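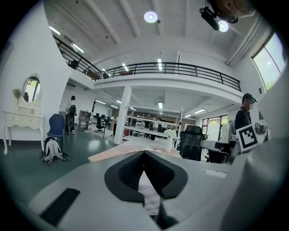 The vanity corner on the ground floor, with the oval mirror and the navy chair.

Hi, and welcome to Adomaitis! I'm the one who answers the emails, picks the paint and fusses over the flowers, so I get to write this page too.

We rent furnished rooms by the day for bridal mornings, small showers and family get-togethers. I started in August with one cream-white vanity I'd bought on a trip to Stultstead (two drawers, curvy legs, way too big for my apartment) and a plan that was mostly hope. The mirror came later, and I still think its fancy white trim is the prettiest thing we own.

Nundunard, our house, has two stories and tons of daylight, and it sits a short walk from the Roma bakery — yes, they'll deliver. The downstairs seats 12 for a meal, or eight if you like elbow room. We keep the colors soft: pale pinks and peaches on the table, white flowers in a white vase, dried stems by the mirror. Bring your own cloths if you'd like something louder!

A half day is $500 and a full day is $600, dishes included. You're welcome to come look around first. Just send me a note and tell me what you're celebrating, and I'll have the coffee on.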